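I've been meaning to write about the slips for ages, and as it's Thursday and the kettle's on, you're getting it now. I mean the little paper ones, receipts and tags and notes to self, which used to breed all over our place until Nadine finally put her foot down. 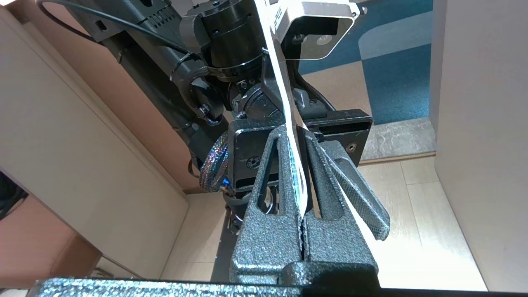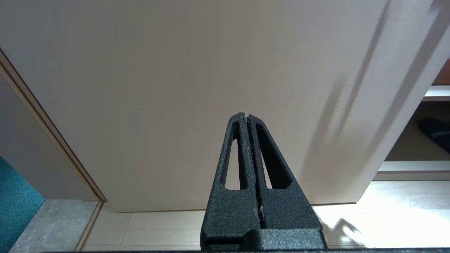 So the rule now is that every bit of paper gets picked up on the way through the house, and whatever you can't deal with goes in the old biscuit tin. I was sceptical (I'm a born keeper, my mum was the same), but we've stuck with it for more than 4 months! When I emptied the study drawers I found 200 slips, and yes, I counted, with a cup of tea going cold beside me. Two of them were worth keeping. One was my warranty for the Trelley heater, which I'd been hunting for since January, and the other was Rami's recipe for lentil soup in his terrible handwriting. I made a pot that same night and it was every bit as good as I remembered, though I'd go easier on the cumin next time.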